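Bisville Robotics Club

The Bisville Robotics Club is a student society based in Brastby. It has 42 members and is run by Marites Pascual, a technology teacher. Its main activity is preparing for the Hosow Cup, a yearly contest in object handling.

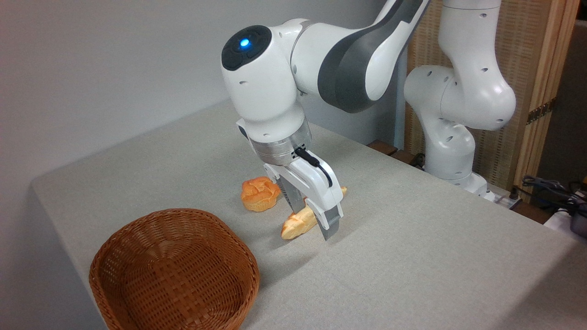

The bakery task was added to the club's programme in October. Teams must program an arm to move baked goods into a basket within 54 seconds. A long roll is approached with the two fingers open on either side of it, and the wicker basket stands near the front edge of the table.

Points are taken off for crushed crusts and for items dropped outside the basket.

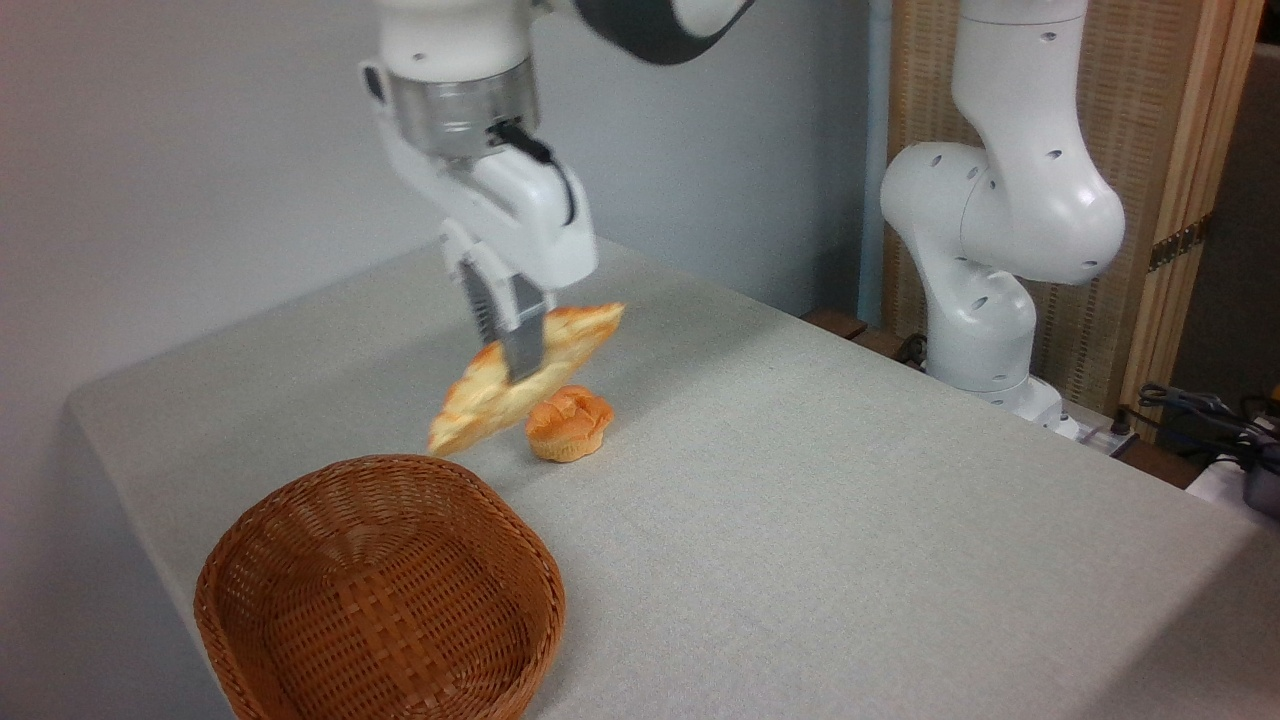 Grip force is set in Chien, a control program written by former members. Each type of item has its own setting. A croissant is held near its middle and may hang at a slant, which the rules allow. Round rolls are scored separately. The club's best total in the task is 458 points.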